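**Skendari Building Users Group — minutes, 29 Dec 2019**

Held in the ground-floor meeting room. Quorum met. Minutes of the previous meeting accepted with one correction: under item 3, "supply duct" should read "return duct."

**1. Matters arising**

The replacement door closer for the north stairwell has been fitted. The old closer is held in the plant room until the warranty claim with Bollell is settled. The claim form was returned once for a missing serial number and has been sent again.

The request for bicycle hooks in the loading bay is deferred to April.

**2. Ventilation, upper floor**

The group reviewed the report from Wistent on air balance. Supply volumes on the upper floor are within the design range except in the corner office, where the reading was low on both visits. Wistent attributes this to a damper left partly closed after the ceiling work. The damper will be reset and the reading repeated with the office door closed, as in the original commissioning sheet.

Filters were discussed. The current grade loads up faster than the schedule allows for, and pressure drop across the bank reaches the change limit well before the planned date. Two options were considered: shorten the change interval, or fit a coarser prefilter ahead of the existing bank. The prefilter needs a deeper housing. Wistent to confirm whether the housing can be extended without moving the access door. 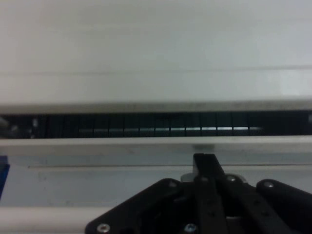

Who pays for the prefilter housing if it goes ahead? The cost falls on the shared maintenance account, as the air handler serves all tenants, and the split follows floor area as set out in the lease schedule.

One tenant asked that the work be done outside office hours. Agreed, provided the out-of-hours rate is quoted separately and approved before the order is placed.

**3. Water meter**

The meter reading supplied by the utility does not match the figure in the plant room log. The log entry is 1479. The utility's figure is lower and is marked as an estimate. The log entry stands until a joint reading is taken. No payment is to be withheld in the meantime — the difference will be settled on the next bill.

**4. Noise from Unit 44**

Complaint received concerning a low hum in the corridor outside Unit 44, mostly in the early morning. Lumanlan inspected the circulation pump below and found the rubber mounts hardened. Replacement mounts are on order. The pump can run at reduced speed until they arrive, but the upper taps will then take longer to run hot. The group preferred to leave the speed unchanged.

**5. Access cards**

Old cards stop working at the end of April. Tenants are to return unused cards to the front desk in a sealed envelope marked with the unit number. The fee for lost cards is unchanged.

**6. Other business**

A tenant asked whether the recycling bins could be moved closer to the rear door. The fire plan keeps that strip clear. Request declined.

**Actions**

- Wistent: reset damper, repeat reading, report on housing depth.
- Lumanlan: fit pump mounts, check pipe clips on the same run.
- Building office: arrange joint meter reading, chase Bollell on the door closer claim.

Next meeting to be called by the building office once the Wistent report is in.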